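## Sobre a Indow

A Indow presta serviços de reimpermeabilização e reparação de vestuário de exterior desde April Garkach, a primeira oficina, aberta por Ákos Simon. A unidade atual ocupa 400 m² e trata cerca de 3.000 peças por ano.

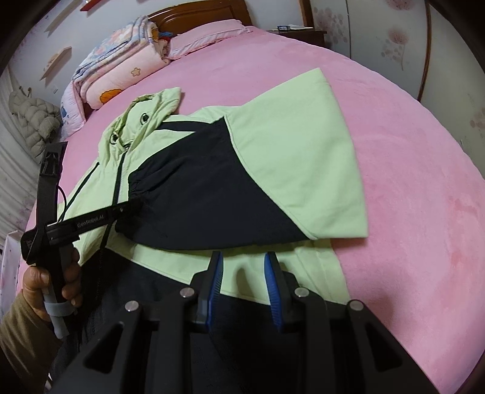 Cada peça é registada à entrada, com indicação da composição do tecido e do estado das costuras. A lavagem é feita com detergente neutro, sem amaciador. O tratamento repelente é aplicado por imersão ou por pulverização – a escolha depende da membrana.

Gizella Borbély dirige o laboratório de ensaios. A resistência à coluna de água é medida em três pontos por peça e os valores seguem no relatório entregue ao cliente.

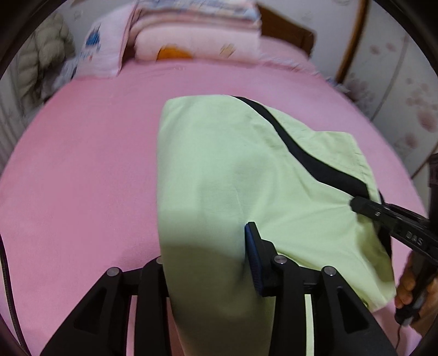

Os fechos, cordões e elásticos substituídos provêm de stock próprio. As peças sem reparação viável são devolvidas sem custos de diagnóstico.

Tabela de preços em vigor desde 1/6/18. Encomendas de empresas: pedir orçamento à oficina.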